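Clidimdale Hall Refurbishment
Progress report to the Kristiansen Fund
Thursday, June 23, 2022
Prepared by Mererid Pritchard

What a spring we've had! When I last wrote, in March, the main room still had buckets under the skylight and the choir was rehearsing in coats. The roof is now finished, the new gutters are on, and we've come through two heavy storms without a drip. The lunch club moved back in the very next week.

The kitchen is nearly there too. The old partition is out, the serving hatch is wider, and the plumber has run new pipes to both sinks. We're still waiting on the extractor hood, which Mirero has now promised for next month. Until it's fitted we can serve cold food and hot drinks, and the lunch club has risen to that with some really lovely salads.

Doors were the subject of much debate at our open evening. People wanted dark wood to match the paneling, and they wanted lever handles in place of the old round knobs, which were hard work for anyone with sore hands.
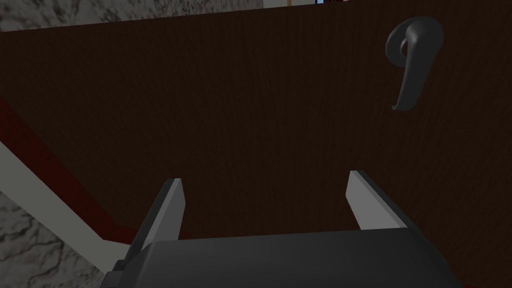

Dark brown wood with a gray lever handle.

Three doors are still to be ordered. Spending is within the grant so far, with the roof coming in a little under the quote – we would like to move that saving to the side path, if you are happy with the change. Please let me know before we book the pavers.

We now have 30 regular bookings, and the summer supper sold all 100 tickets. Do come and see the place! Tuesday mornings are liveliest, and the lunch club will certainly feed you.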